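# Bags, mats and tabletops: open-top carriers

27 Sep 2021

The page belongs to the Drastska packing series and covers carriers of the open-top kind, stood on a table to be filled. Paper sacks, drawstring bags and rigid crates have their own pages. The notes were first put together in July and have been re-ordered since, so that material comes first, then the surface under the bag, then the load.

Sizes are in millimetres unless a unit is given. Bag measurements are taken empty, with the bag standing and the mouth open. A bag measured flat will give a wider figure at the mouth and no useful figure at the base.

## Material

Coated woven bags are made from flat tapes, woven and then covered with a thin film that carries the print. The film gives the cloth most of its stiffness. A new bag holds its folds from the shop and has to be opened by hand, base first, before it will stand. After a few uses the folds soften and the side panels start to lean inwards.

Folding the top edge outwards is the simplest cure for a leaning panel. The fold doubles the cloth at the mouth and keeps the four sides apart. A fold of 28 mm is enough on most bags of this type. A deeper fold takes height from the bag and brings the handle stitching over the edge, where it catches on plates and bowls.

Handles should hang outside the bag during filling. A loop lying across the mouth will be dragged down with the first item and then has to be pulled back out from under it. Long loops may be left on the table. Short loops stand up by themselves when new and should be pressed flat against the side.

Print has no effect on use except at the corners, where a heavy layer of ink can crack along the fold. The cracks are a surface fault. They do not pass through to the weave unless the film has already come away.

## Surface under the bag

An empty bag weighs very little and moves when touched. On a smooth tabletop it will slide before it tips. On a mat with some grip it will tip before it slides. The second is easier to deal with, as a tipped bag stays within reach and a flat item placed in the base will normally stop it.

The Judatus desk mat has been used for most of the work in the series. The larger size is kept for tables over a metre long. Both sizes have a plain upper face. Crumbs are wiped off with a damp cloth, and the mat is turned over once a week to keep the corners from curling.

A bag placed at one side of the mat leaves the rest of it free for setting things down. Either side will do. The bag should face the person filling it with its wider panel, which gives the longest opening in that direction. 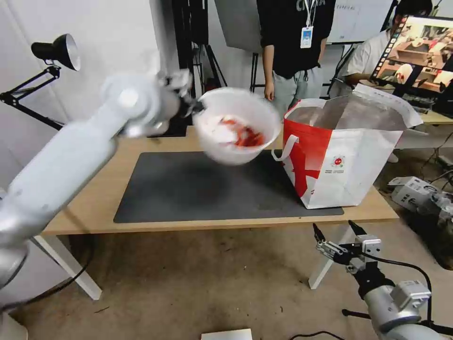 *White bowl held by the rim over the table, with red and white pieces in it. Dark grey mat; red and white shopping bag standing open at the right, top edges folded outwards.*

Tables with pale tops mark easily under a bag that has picked up grit from a floor or a car boot. The base of the bag should be brushed before it is put on the table, with or without a mat. Grit trapped under a mat does more damage than grit under a bag, as it stays in one place and is pressed down each time something is set on top.

Legs and frames are outside the scope of the page, with one exception. A table that rocks will walk a half-filled bag towards its low side. Packing out the short leg takes less time than moving the bag back.

## Loads and order of filling

Flat and heavy items go in first. Boxes are stood against the panels, with their longer side upright if the bag is deep enough. Tins may be stacked two high and no more. Glass is placed between soft items and never against the outer panel, where a knock from a door frame reaches it directly.

Bowls cause more trouble than their weight suggests. A round bowl in a bag with a square base leaves four empty corners, and it will ride up on anything pushed into them. Bowls up to 220 mm across the rim can be laid level in the bags covered on this page. Wider bowls have to go in on edge, empty, with a cloth inside.

Loose pieces should be taken out of a bowl and packed in a lidded tub. If they are to stay in the bowl, it goes in last and level, on a flat item that covers the whole base. A bowl held by one side of its rim tilts with the weight of its contents, and light pieces gather at the lower side. Supporting it from beneath avoids this but needs more room at the mouth of the bag.

The Semeniuk insert, a folded board with a slot along one edge, was tried as a divider. It keeps boxes and bowls apart but takes up 27 mm once the folds have sprung open. It is of use in wide bags only. The later version, sold under the Mitoleck name, has no slot and lies flatter. Neither is needed for a load of boxes alone.

## Wear

Failure begins at the handle stitching in nearly all cases. The thread pulls a row of small holes in the coating, the holes join, and the handle comes away with a strip of film attached. A bag showing a joined row of holes should be kept for light goods.

The base seam is the second point to check. Turn the bag inside out and look along the seam towards a window. Light through the seam is acceptable at the corners and nowhere else.

Bags are stored flat, mouth upwards, in the drawer below the mats. The top edge is turned back up before storage. A bag put away with the edge folded out takes a permanent crease, and its handles then hang at an angle when carried.

## Related pages

- Paper sacks and liners
- Drawstring and net bags
- Rigid crates, lidded and open
- Desk mats: sizes, cleaning and storage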